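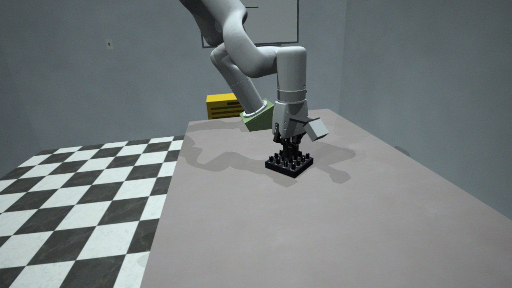
Arm lowered over the small black pegboard, simulated.

Home Notebook Glazes Firing log Search

June, kiln room, a bit after 7 a.m.

Opened the kiln with my coffee still in my hand, which I keep telling everyone else not to do. Top shelf looks great! The Wojcik celadon finally broke over the ridges the way I wanted (thin and honey-colored on the edges, that deep pond green in the grooves) and there are no pinholes that I can find, even with the loupe. I'm calling the slower climb a keeper for now.

Bottom shelf, less happy. The white on the Nanditz stoneware crawled again, same as in May, mostly around the feet. I bisque fired those a little cooler than usual, so it could be that, or it could be dust. I did wipe them, but with the gray sponge, and the gray sponge is a disgrace. Threw it out.

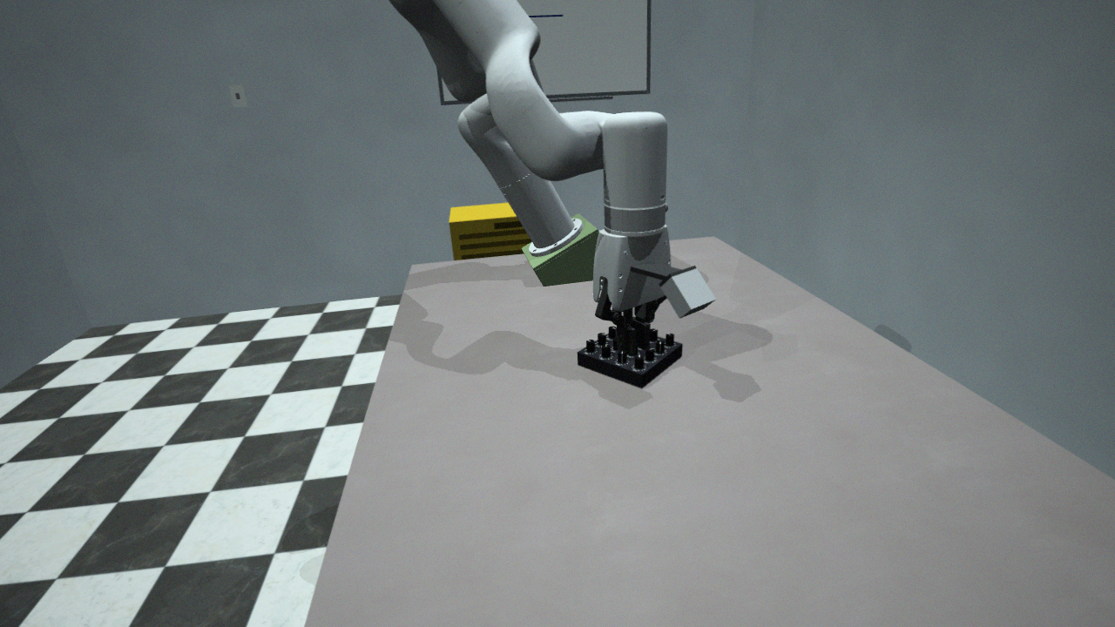

Anyway, the bucket. Specific gravity on the white was way off when I checked it after unloading, thick as pancake batter, so somebody's been scooping from the top without stirring (might have been me). Added 167 grams of water, sieved it twice, and now it drips off the whisk like it should. Dipped three bisque scraps for a quick look and the coat went on much thinner. If those crawl too, then I'll blame the clay and write to Nanditz.

Meter read 3,462 when I shut everything off last night. Please keep writing it on the clipboard, whoever fires next — the June page has two gaps already and I can't work out what the glaze loads are costing us.

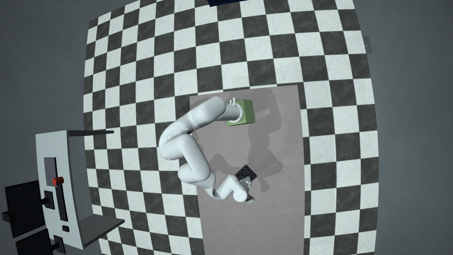 The Uvik controller did its thing again where the hold step shows nearly 98 minutes left and then sits there. It did finish, and the witness cones look fine: 5 flat, 6 bent nicely, 7 just thinking about it. I'd still like to swap the thermocouple before the next big load. There's a spare in the drawer under the wedging table, wrapped in blue tape.

For next time: try the Gurero frit in place of the old one in batch 23, small cup only, on both clays. Put a catch tray under it!! I scraped shelves all afternoon after the last frit experiment and my wrist is still mad at me.

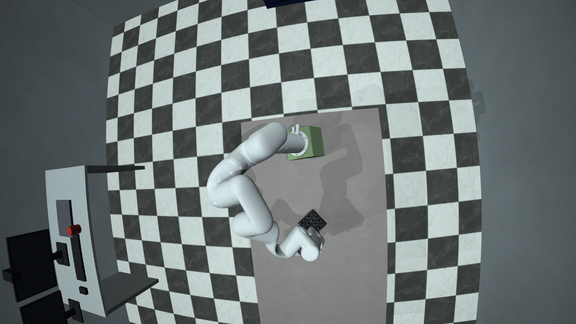

Green block, white arm, checkered floor.

Still to do: kiln wash on the two short shelves, relabel the iron oxide, buy sponges. Not gray ones.

4 comments Share 11 likes

Get new notebook pages by email. Subscribe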